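Why Does Cloth Wrinkle?
A Wuisan Kids explainer, by Nazma Siriwardena

Have you ever pulled your favorite T-shirt out from under a pile of clothes and found it covered in lines, like a map of a country full of rivers? You put it in the pile smooth, or at least sort of smooth, and out it came looking a hundred years old. Nothing sneaky happened to it in there. It was squashed, and cloth has a funny way of remembering when it has been squashed.

To see why, we have to go down very small, smaller than the stripes and the stitches. Cloth is made of threads, and threads are made of fibers, which are thin hairs twisted together so they hold on tight. A lot of T-shirts and towels are made from cotton, and a cotton fiber comes from the fluffy part of a cotton plant. (My friend Rajitha Roy grew one in a pot on her windowsill in Wistgate and it made 4 puffs, and she was so proud that she mailed one of them to me in an envelope!)

Inside each cotton fiber are long chains, much too small to see, lying next to each other like people holding hands. When you bend the cloth hard and leave it bent, some of those hands let go and grab new hands, and now the chains are holding on in the bent shape. That is a wrinkle. Water makes the hands let go much more easily, and so does heat, and that is why a warm, damp shirt left in a heap gets so many more creases than a cool, dry one.
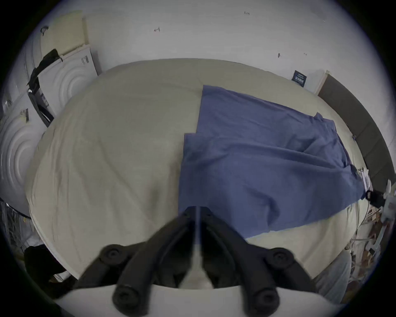
Now, the nice part is that the trick works backward too. If water and heat help cloth learn a wrinkle, they can also help it forget one. An iron does just this. It warms the cloth, the steam makes it a little bit damp, and the weight of the iron presses everything flat while the tiny chains find new hands to hold. Irons are very hot, though, so leave that job to a grown-up and do the folding instead, which is more fun anyway, at least I think so.

You don't always need an iron. When I was small my uncle Arif taught me to hold a damp shirt by two corners and give it one big snap, like shaking sand off a beach towel. Then you lay it down on something wide and flat, and a bed is just about perfect for this, and smooth it with your hands from the middle out to the sides. If you hold two corners and pull gently, the cloth between your hands straightens out. Don't pull too hard! T-shirt cloth is knitted, and that means it is made of rows and rows of little loops, and loops can stretch out of shape.

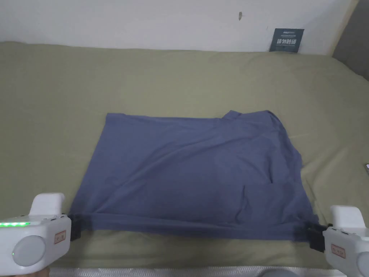 Those loops are worth a moment of your time. Find a T-shirt and look at it very closely, with a magnifying glass if you have one. You should see tiny V shapes stacked in columns. Each V is part of a loop, and the loops can slide and open up a bit when you tug them, so your T-shirt stretches over your head and then comes back again. A bed sheet is usually woven, with threads going over and under each other like the strips of a paper basket, so it stretches a lot less. Try gently pulling the edge of a sheet and then the edge of a T-shirt and you will feel the difference right away.

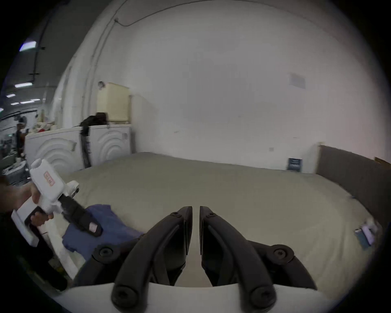
A crumpled T-shirt and a lint roller on the bed.

Lint, by the way, is made of fibers too. Little bits break off as cloth rubs against other cloth, and they stick to whatever is near. A lint roller picks them up on its sticky paper, and if you look at a used sheet of it you may find fibers of all different colors, plus some cat, if you have a cat.
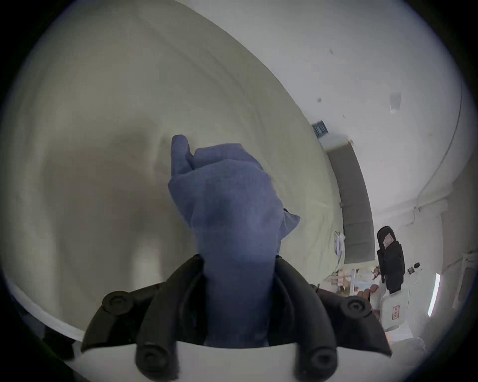 Towels have loops as well, but theirs stand up from the cloth like a very short lawn. All those loops give water lots of places to go, and they make a towel thick and springy. Gather a blue towel into a tall bunch, pinched in at the bottom with the top flopping over in a round lump, and you have lots of big soft folds in one handful. Thin cloth bunched up the same way tends to get sharper little creases. A thick towel makes wide, lazy bends, and wide bends are easier to shake out.

Something to try at home

You will need two old cotton handkerchiefs, a little water and two rubber bands. Leave one handkerchief dry. Wet the other and squeeze it out well. Scrunch each one into a ball, put a rubber band around it, and leave them both until the next morning. Then open them up and lay them side by side. Which one has more wrinkles? Are they sharp or soft? Draw what you see, and if you like, sprinkle some water on the more wrinkled one, smooth it with your hands and let it dry flat.

Words to know
Fiber: a very thin hair that thread is made from.
Knit: cloth made from loops.
Woven: cloth made from threads that go over and under each other.
Lint: tiny bits of fiber that have come off cloth.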